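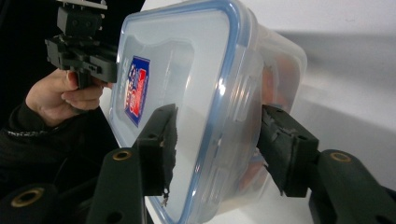 Birgit Wiegand
Tuesday, September 22, 2020

Okay, a few of you asked what I think of the Ploltari hand-held gripper kit now that I've lived with it for a good while, so I'm going to do this as a thread and I'm going to take my time. Get a coffee. I did.

Short version for the people who are already scrolling: I like it, I'd buy it again, and I have a list of complaints that I'm going to be very fair about. The kit is 800 dollars from Marnel, plus shipping, and you put the whole thing together yourself.

What you get for that is a pair of grippers you hold in your hands, with the finger parts, pads, screws, the brass inserts, a camera mount, and the recording software. You do the chore with the grippers, it records, and later you train your arm on what you did. The camera you bring yourself.

I'll start with the build. The manual says one evening. It was a weekend for me, and a pretty nice weekend, with the radio on and the dog under the table, but please plan for a weekend. The drawings are clear right up until the trigger linkage, where two of the steps are printed in the wrong order.

(Marnel knows. I wrote to them and got a very kind reply the same day, with a corrected page attached. If your kit came before the fix, ask support for it, they'll send it right over.)

The brass inserts! I want to say a word for the brass inserts. I have taken these fingers apart so many times, and the threads still feel like they did the first day. On my last kit (different maker, I'll be polite) the screws went straight into the plastic and I'd stripped half of them by April.

I have one gripper in dark green and the other in dark grey and black. Green for the one doing the clamping, mostly. It helps me a lot when I go back over clips late in the evening and my brain has gone to mush.

Now to the work itself. I'm recording kitchen things, so putting away, opening, closing, moving leftovers from here to there. Plastic food boxes are most of it lately, the kind with the frosted walls and the blue rim on the lid. I love them as a test object and I've said some bad words to them too.

The clamp in the photo is the one I ended up liking best: the box tipped over on a slant, one finger pressed on the face of the lid, the other on the body just past the rim, and the second gripper coming in toward the side of the lid. You can get a surprising amount of hold on something that boxy.

What I'd tell a beginner is to practice with an empty box first. Full ones want to swing when you tip them, and your wrist fights back before you've noticed, and then you have a clip where everything wobbles. Put a little food in once your hands know the motion.

Frosted plastic is a hard thing to look at, by the way. It glows where the light comes through and whatever's inside turns into soft blobs of color, and then the shiny rim throws a highlight at you. I don't hold that against the kit, but I did move my lamp a few times.

Complaint number one, then: the pads. The squared-off dark ones that come in the box grip really well, and they wear. You can see how rough mine look, a bit torn on the surface, with a little fiber dangling off the tip of one of them. They still hold. I just wish they looked better doing it.

Spare pads come in a bag, and the bag is fine, but you can't buy pads alone from the shop page. You have to email and ask. My colleague Kerstin Mühlbauer glued strips of bicycle tube on hers out of sheer impatience and she's perfectly happy, so there's another road if you want it.

Complaint number two is the weight. One gripper, no problem. Two grippers and a camera for a whole afternoon, and I feel it in my thumbs at dinner. I do shorter sessions now, with a proper break in between, and I wish the manual would suggest that. Smaller hands will feel the handle is a touch fat, too.

The software has been better than I expected, and I expected to be cranky. It asks you to keep or toss each clip right after you record it. I'm at 3103 clips kept, which sounds like bragging, but a good many of those are me putting the same lid on the same box.

I tossed 506, mostly my own fumbles. The tagging screen is where it gets clunky: you can't change a label on a whole batch at once, so when I misspelled "container" early on I fixed it by hand, one after another, through two episodes of a baking show.

A couple of you asked how it compares to the Pfeiffer set. I've only borrowed that one, so take this gently. The Pfeiffer feels more solid and arrives assembled, and the squeeze is lovely and smooth. It's also a lot more money, and when something breaks you mail it in and wait. With this one I have a hex key and a drawer of parts.

So who should get it? If you have a small lab, or a stubborn hobby and a free table, and you don't mind tightening a screw now and then, I think you'll be glad you did. If you need it working on a Monday morning with no fuss, look at something assembled.

For those near Brument, I'm happy to let you try mine for an hour before you spend any money. Bring your own box if you have one that's been giving you trouble - I'm curious what other people's kitchens look like to a gripper. Messages are open, and I'll put the corrected manual page in the replies tonight.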